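Equipment Planning Assistant (part-time, fixed term)
Nasution Home Robotics, Parnorton

Do you like working out what a team needs before it runs out of it? We have a great job for you!

Our Parnorton group teaches robot arms to do everyday jobs around the home: picking up clothes, clearing sofas, putting things back where they go. This spring we're opening a second site in Pramstead, and we need someone to plan and budget for the gear that goes into it.
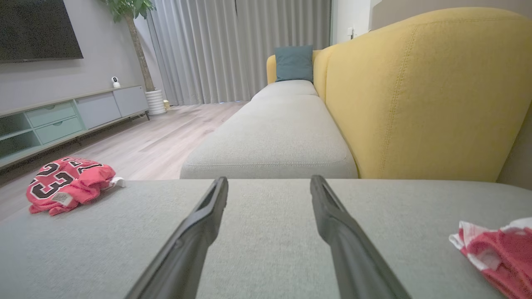 Tidying practice in the living room: a red number 23 jersey on the sofa, seen from the gripper.

You'll get quotes for arms, grippers, wrist cameras and spare finger pads, compare lease and purchase prices, and keep our Prunach stock list up to date. Last year we got through 168 finger pads and 52 cables, and we'd love to see the next order coming a bit sooner (the people running the arms will happily tell you what wears out first). You can approve orders up to $1,000 on your own. Bigger ones go to the site lead.

You should be comfortable with spreadsheets and with calling suppliers. Robot experience is welcome but we'll teach you what you need, and you'll get plenty of time in the practice rooms.

Hours: 496 in total, starting in March, mostly daytime. Some travel between Parnorton and Pramstead, paid.

To apply, send a resume and a short note about something you've planned or bought for a group. Applications close 6th February.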